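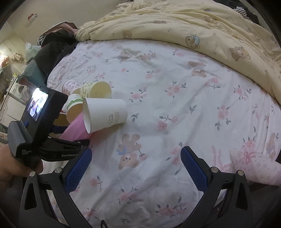

How long does a phototherapy course for psoriasis take?

Most people finish in eight to twelve weeks, with three sessions a week and at least a day between them. Each session is short. The first may last under a minute, and the longest near the end of a course seldom goes past ten.

The lamp does a narrow job. Narrowband ultraviolet B light, at a wavelength close to 311 nanometers, slows the overgrowth of skin cells that builds up into scaly plaques. It leaves out most of the shorter wavelengths that burn skin without helping it. A tanning bed gives off mainly ultraviolet A and is no substitute.

At the Skillisholm skin clinic, the cabinet is switched on at 7 a.m. and patients come through until early evening. Zuzana Paulík, the nurse who runs the unit, starts each new patient with a test on the lower back or inner arm. Small squares of skin get rising doses, and she reads them the next day. The weakest dose that leaves a faint pink mark sets the starting point, usually at 70 percent of that figure.

Doses then go up in steps. If the skin is pink at the next visit, the dose is held. If it is sore, the session is skipped.

"The mistake I see is people trying to catch up," Paulík says. "They miss a week, feel fine, and want the full dose. We step it back down."

The clinic reviewed its own records in April. Of 188 patients who began a course, 141 completed it. Travel was the main reason given for stopping, ahead of side effects. Eirini Vasilakis, the dermatologist in charge, now offers home units to those who live far from town. The model in use is a hand-held panel from Novuson, with a timer that locks after a set number of sessions until the patient checks in.

Home treatment has limits. A small panel covers one area at a time, so it suits elbows, knees and scalp better than a whole back. Goggles are needed at every session, and men are told to cover the genitals. Perfume and some creams should be left off beforehand. Certain antibiotics and water pills make skin more sensitive to light, so a new prescription means a call to the clinic before the next dose.

Adelmo Pace, a bus mechanic, has had two courses in four years. His plaques cleared both times and came back after nine months the first time. "It's dull," he says of the routine. "You stand there, it hums, you go to work."

Lifetime totals are logged for every patient. Vasilakis orders a full skin check once a year for anyone with a long treatment history, and sooner if a mole changes.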